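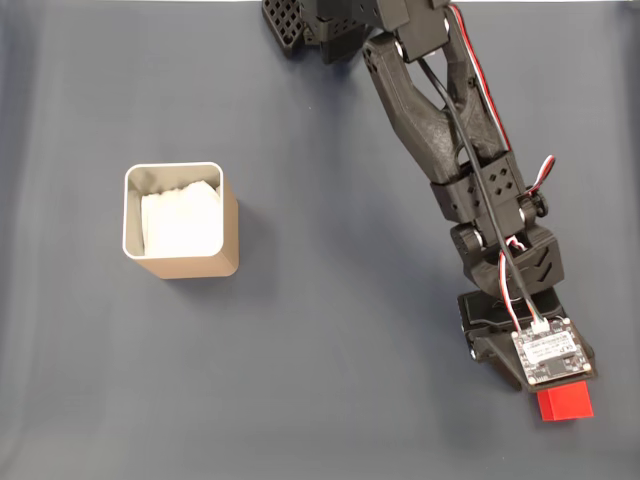
October, bench 2, started 9:40

Tub and cube setup for the Divia packing job. Square tub with the rounded corners, lid off, white lining crumpled inside. Red cube as the stand-in part. Slate-blue surface for everything today, no mat.

Purpose is still the same: find out how much lining the small tubs need before the cubes stop knocking against the wall in transit. Viltdale want an answer before they order more tubs, and they keep asking whether tissue is enough or if they have to go to cut cloth. Tissue is cheaper, cloth can be washed and used again. No view yet.

Weighed the lining first this time. Last entry I forgot and had to guess, so ignore the lining column on that page.

Settings for the morning:
Lining at 2,000 mg, crumpled, not folded
Cube in last, on top of the lining
Tub open for placing, lid on for the shake
Shake table at the low setting, 3,412 cycles

First run. Lining packed down on one side and left bare floor along the opposite wall. Cube ended up on the bare part, against the wall. Small scuff on one edge of the cube. Counter read right.

Second run, same weight, but pulled the lining out, opened it up and crumpled it again before putting it back. Better. Cube was off center but still sitting on lining. So how it goes in matters as much as the weight, and that is annoying to write into an instruction for Viltdale. "Crumple loosely" will mean something different to everybody who reads it.

Third run stopped at 1,612 cycles. Lid popped on one corner. I had pushed it on with one hand and not gone around the rim. Not counted. Go around all four corners with a thumb, every time.

Repeated the third run after coffee. Cube stayed on the lining, no new marks.

Went up to 3,000 mg after that. Too much. The lid closes but bulges in the middle, and when it comes off the cube rides up with the lining. It rolled onto the bench once. No scuffs at all though, so it does protect the part. Something between the two weights is probably right - try that next before touching the cloth.

Notes on the tub. The rounded corners are a nuisance for lining because a square-cut sheet bunches there and leaves gaps lower down. Crumpling gets around it. The Hamel tubs on the shelf have a tighter corner and I would like to run one for comparison, but they are a little deeper and the numbers won't line up with these.

Notes on the cube. Red shows up well against the lining and the blue bench, and scuffs are easy to find under the lamp. Keep using red. The gray ones from Jernport hide everything.

Still to do:
Middle weight, three runs
Same again with cloth, washed once
Wipe the bench down, lint from the tissue gets everywhere
Ask Jernport if the next cubes can come in red
Write the lid step into the Viltdale sheet, with the four corners

Left the scuffed cube in the drawer with a strip of tape on it. Please don't put it back in with the others.

Stopped 4:15. Shake table off at the wall.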